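August 14, 2019

Slept badly again, too warm, and then the bin lorry woke me — sorry, garbage truck, Jacqueline Marchal has me talking like her English aunt. Up by six, so I finally started the letter to the Kaltach people about the train refund. Got as far as "Dear Sir or Madam" and went to water the tomatoes.

The big news is that I finished the third section of the quilt! It's been on the dining table since April and I'd started to hate it a little. The blue strips I ordered from Fovell are a shade darker than the ones I ran out of, and I spent half the morning holding them up to the window, and then I just sewed them in. Fabrice Delaunay came by for his ladder and said he couldn't see any difference, but he also wears brown socks with black shoes, so I don't know what that's worth.

Lunch was cold rice and the last of the pickles.

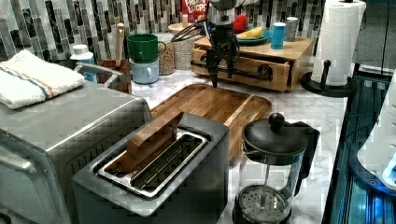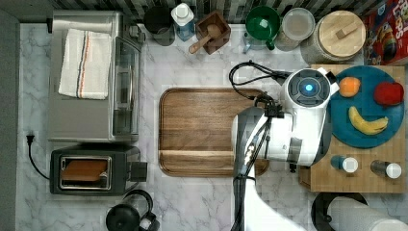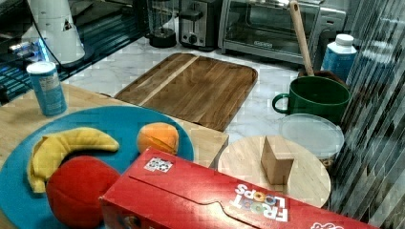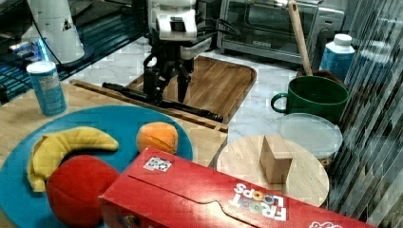
Kitchen counters, toasters, Froot Loops and all.

Walked down to Güneş in the afternoon for thread and came home with thread, apricots and a lamp (four dollars, and the shade is barely dented). It needs a new bulb and maybe a new plug. I've put it in the hall where I can feel good about it.

Mom called around dinnertime. Her knee is better and she wants to do the Havton trip after all, all 16 miles of it, over three days. I said yes before I'd really thought about it — my boots have a hole in them and hers are older than I am. We have to book the first night soon or we'll end up at the place with the geese again.

Tomorrow: boots, the Kaltach letter (really), call the dentist. And pin the quilt backing, if my knees can take the floor.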